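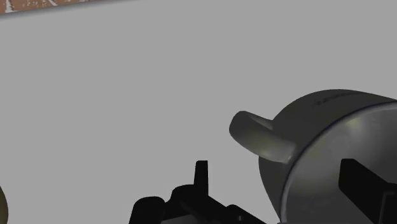
Wuteck – Service Robotique et automatisation

Le module de préhension Fovus, proposé à 2 906 francs, mérite mieux que l'enthousiasme de son prospectus. Notre service estime que la simulation fournie avec le kit justifie à elle seule l'examen : une tasse gris foncé, une anse épaisse, deux doigts noirs, et déjà l'approche se discute. La licence annuelle, en revanche, nous paraît excessive à 1 485 francs pour deux postes. Urs Kofler défend l'achat immédiat. Nous recommandons d'attendre la version de juin et d'exiger de Hubmann, le distributeur, un essai sur nos propres pièces avant toute commande.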